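January, still dark at 4 in the afternoon

Soup day. I have been putting it off because the kitchen is a mess and the radiator in there only works when it feels like it, but I woke up with that scratchy throat again and decided enough was enough.

Walked down to the market on Staniforth Street first thing, which was a mistake as the sidewalk by the bus stop was pure ice. I shuffled along like a penguin the whole way! Eleven dollars for two bags of groceries, though, and I got the good ginger - the fat, juicy kind, not those sad dry knuckles they had before Christmas. Also garlic, scallions, mushrooms, a bag of carrots I didn't need (there were already three in the drawer, going bendy) and plenty of greens.

The broth took forever. I started it before lunch, went off to answer emails, forgot it completely, and came back to windows so steamed up I couldn't see the Aston Building across the way. It smelled wonderful, so no harm done. I added more water and a spoonful of miso and pretended that was the plan.

While it simmered I read two chapters of the library book, the one set on a lighthouse. I'm still not sure I like it. Everybody in it is so gloomy and they eat nothing but crackers. I kept getting up to taste the soup, so maybe I wasn't giving it a fair chance.

Had a big bowl by the window with too much chili oil and my nose ran the whole time. Throat feels better, or else it's just numb. The greens went in at the last minute, stems first and then the leafy parts, and I finally got them right - last time they went to slime and I ate it anyway, grumbling.

Must call the landlord about that radiator. Must also return the Stusar catalog, which has been sitting by the door for two weeks. Going to have a second bowl first.

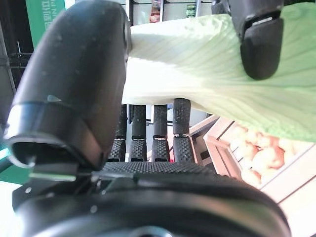 Leafy greens, pale at the stem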